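In praise of the bare mattress

My grandmother's house in Pevcombe was built in 1916, and in it a bed was stripped properly or it was left alone. Off came everything, down to the ticking, and then she went away and had her tea. I used to think she had simply forgotten. I am now fairly sure she meant it, and every July, when the windows can stay open, I find myself doing just the same.

We are far too quick to cover a mattress up again. The clean sheet is waiting over our arm, and on it goes before the bed has had a moment to itself. And yet there is such a lot to enjoy in a plain white quilted cover, with those long seams crossing into diamonds and the cloth puckering along the stitches, and even a sprinkling of little grey dots that somebody must have sat down and chosen, knowing full well they would spend their life under a sheet.
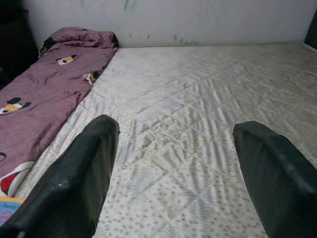

What I would ask of you

Only a morning, really. I paid £274 for my own mattress from a shop in Prellville, which felt like a great deal at the time, and for the first 2 years I doubt I looked at it properly once. Now I strip it after breakfast, run my hand over the ridges, brush out the seams and leave it until lunch. The room smells better for it (or I like to think so!), and making the bed up again in the afternoon feels like a small treat, especially if the pillowcases have been out on the line.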